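About Medrano

Medrano writes handling rules for humanoid robots and tries them out on its own floor before sending them to anyone. We work for small manufacturers that want a robot to pick, hold and put away parts. Rajitha Liyanage founded the company and still signs off on every rule.

Our practice cell is a yellow two-level shelf on a carpeted floor. Shells go on top, small hardware underneath. 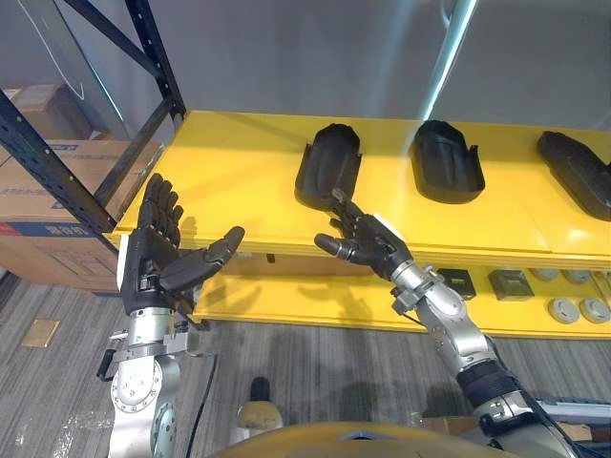

Our rules

The main rulebook is called Tedurum. It has 80 rules, and each one fits on a single page. A rule says what the robot may do, who may be near it, and what gets written down afterward. Shells are set out in a row with a gap between them. Hands approach from the front edge of the shelf.
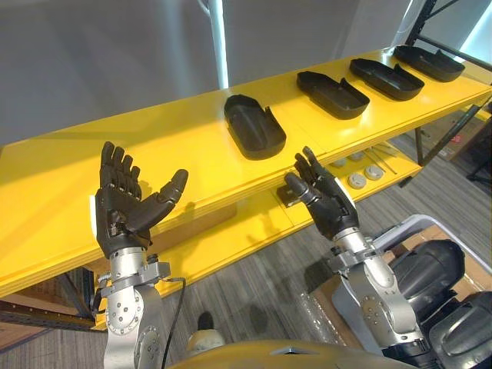 Page last changed: September

Each rule is tried 356 times before it goes into the book. If the arm touches a neighboring part, the count starts over. Our log now holds 3,423 entries, including the failed ones, and clients can read all of it.
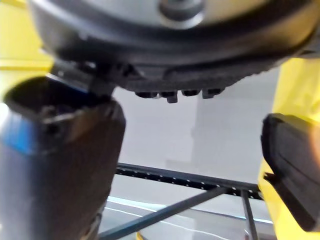

Speed limits are set for each part, and they stay the same whether or not a person is in the cell. Anyone can call a stop. Only the shift lead can restart.

Who we work with

There are six of us. Plonomier uses our rules for shelf work, and Lulus uses the section on bins and packing. We don't sell robots or take commissions from companies that do. 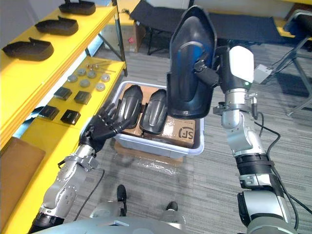

Shell held over the floor, with the bin and shelf in reach.

To visit, write to the office. Visits start at 10 a.m.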